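Nororora Equipment Reuse Forum
Board: Dismantling and Parts Recovery
Thread: Handling of processors when towers are stripped for parts

Posted by bench_coordinator
Members are asked to comment on the draft procedure for desktop towers received under the Padance reuse program. The current batch is 82 units. The draft requires that each tower be laid on its side with the side cover off, that the cooler be taken out first, and that the processor be removed before any expansion card is touched. It also requires that the cover be set down with its inner face up, so that the molded posts and tabs are not pressed against the work surface. Objections should refer to the section number.

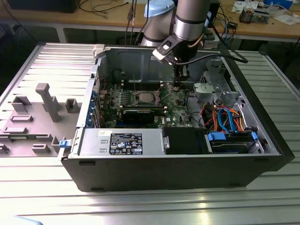 When should the cooler be separated from the processor? The cooler should be removed after the machine has been disconnected from power and before the socket is opened, with the screws loosened a little at a time in a crossing order.

Posted by pestari_intake
Our site has no objection to Section 2. We do object to Section 4, which places the processor ahead of the expansion cards. A card seated next to the socket limits access to the lever on many small boards. Removing the card first takes very little time and gives the technician a clear approach.

Posted by bench_coordinator
The objection is noted. The order in Section 4 was chosen to reduce the number of items moved across an open socket. The contacts inside a socket are easily bent, and a card bracket passing over them presents a risk. With the processor still in place, the contacts are covered.

Posted by socket_and_tray
The previous reply supports the position taken by pestari_intake. If the processor protects the contacts, then the cards should leave the case while the processor is still installed. As drafted, Section 4 exposes the socket and then asks the technician to work beside it. I request that the order be reversed.

Posted by imai_parts_desk
The Imai parts desk agrees with the reversal, subject to one condition. Where the card is low-profile and does not obstruct the lever, the technician should be permitted to leave it seated and proceed to the processor. We have handled 715 processors under our own procedure, which allows this choice, and we see no need to remove it. A plastic cap should be placed over the empty socket if the board is to be reused. 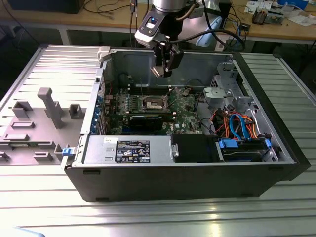

CPU socket empty, low-profile card still seated.

Posted by pestari_intake
Discretion of this kind is difficult to audit. Two technicians at the same bench will reach different conclusions about what obstructs a lever. Pestari would prefer one fixed order for all units, even if it is slower in certain cases.

Posted by imai_parts_desk
We respectfully disagree. A fixed order is suitable when the units are alike. The intake list for this program includes compact desktops, full towers and server boards, and the retention hardware differs among them.

Posted by bench_coordinator
The point concerning server boards is accepted. They will be moved to a separate section, numbered 6. Contributions on the wording of that section are invited, in particular on screw order and on the treatment of memory modules.

Posted by socket_and_tray
I submit the following for Section 6. The technician shall identify the retention frame and consult the board manual for the release order before applying a driver. Screws shall be turned with the correct bit only. Worn heads shall be reported on the unit sheet, and no further force shall be applied.

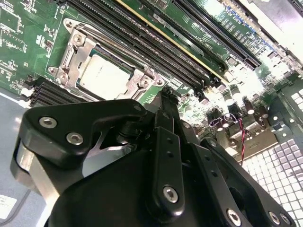

Memory modules shall be removed in slot order and placed in divided trays, with the slot number written on each tray label. Latches shall be opened fully before a module is lifted. Thermal paste left on a heat spreader shall be cleaned with a lint-free cloth before the processor is packed, and the cloth shall be discarded after use.

Posted by pestari_intake
The text proposed for Section 6 is acceptable to us. We ask that "divided trays" be changed to "antistatic divided trays." Ordinary trays were issued at our site in May and had to be withdrawn.

Posted by imai_parts_desk
Agreed on the trays. Our reservation about a fixed order in Section 4 stands and should be recorded.

Posted by bench_coordinator
Both comments have been entered. Section 4 will be reissued with the cards removed first, and the Imai reservation will be attached to it. Section 6 will carry the revised tray wording. The plastic cap requirement will be placed in Section 5. Further comments on Sections 5 and 6 may be posted in this thread until the revised draft is issued.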